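Workshop News | Clubs & Classes
Last updated: Sunday, October 19, 2025

Gear night is back at Valtidero!

If you missed the first round of gear nights, you get another chance – we're running 4 more evenings, starting in January, and I could not be happier. Edgardo Enriquez will be teaching again, and he's bringing the Salazar clock movement that everyone crowded around last time (yes, you'll get to take it apart, and yes, you'll be expected to put it back together).

The first evening is all about sorting. We were given 1,432 loose gears when the Nisov repair shop closed its doors, and they're still in coffee cans in the back. Fathima Ekanayake has already made up the trays and labels, so bring reading glasses if you use them and a soft cloth for wiping parts down.

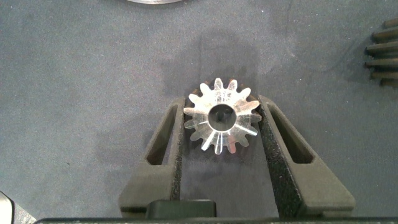
Spur gears are where we'll begin, and I think they're the best way into the whole subject. The teeth run straight, the math is friendly, and you can learn a lot from a single one just by looking it over slowly. Take a small bright one like this, with its pointed teeth and a plain round bore – there are faint stamped marks on the face just above the hole, too small to make out by eye, and reading marks like those under the magnifier is one of my favorite parts of the night! After that we'll measure across the teeth, check the bore and work out which gears could run together.

Later evenings cover gear trains, worn teeth and a simple hand-cranked project that goes home with you. The cost is $60 for the set, parts included. Beginners are very welcome, and so are odd gears from your own junk drawer.

To save a seat, sign the sheet by the front bench or send us a note.

Contact Valtidero Workshop | © 2025 Valtidero Workshop | Back to top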